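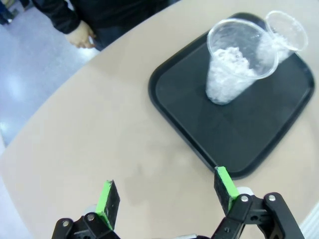 Wrist view, Troren fingers with green tape, two clear cups on the black tray.

Troren T2 Two-Finger Gripper
Parallel linkage, flat pads, wrist camera mount included

Hi, Chiamaka Anozie here. I look after the gripper pages on this site, and the T2 is the one I get the most mail about, so I put it on our bench arm and gave it the cup job next to the Penar and the old Sturnum. If you've read my other pages you know the cup job: clear plastic cups, white fluffy filling, a dark tray, and the arm has to pick each cup without crushing it. It sounds easy. Clear plastic is horrible for cameras and thin walls are horrible for grippers, so I love it as a test!

What I liked

The linkage keeps the pads facing each other all the way through the stroke, and they still line up after 3,824 cycles on our arm. The Penar was a touch quicker to close but I could wiggle its fingers by hand at the end of the same run, and I don't enjoy that. The T2 opens nice and wide too, so you can come in a bit off center and still get the cup.

The wrist camera sits where you can see both fingertips and whatever is between them. With the Sturnum I was always guessing at the last bit of the approach. I do wish the cable came out on the other side (it rubs on our wrist joint – I ended up with a loop of spiral wrap).

What I didn't

Stock pads are slick. On thin cups I had to turn the force up further than I wanted, and then the walls buckle. I put green tape down the inner faces and it's a different gripper. Troren sells a rubber pad set now, which I haven't tried.

The force setting is one slider with no units on it, from 0 to 100. I live at 22 for empty cups and go up from there. The Penar gives you real numbers and I missed them.

Cups lying on their side are still hard work. Straight down from the top I got a lot of near misses. Tilting the wrist and going for the wall near the base went much better, so try that before you blame the pads.

Controller

It runs from the Tijani box or from Troren's own. I used the Tijani, firmware from 4th September. The older March firmware drops the camera feed if you home the gripper while streaming, so update first.

In the box
Gripper with flat pads
Camera bracket and cable
Flange plate and screws
Hex key

Price: $1,776
Spare pads, pair: $70
Questions about fit? Send me your arm model and a photo of the flange.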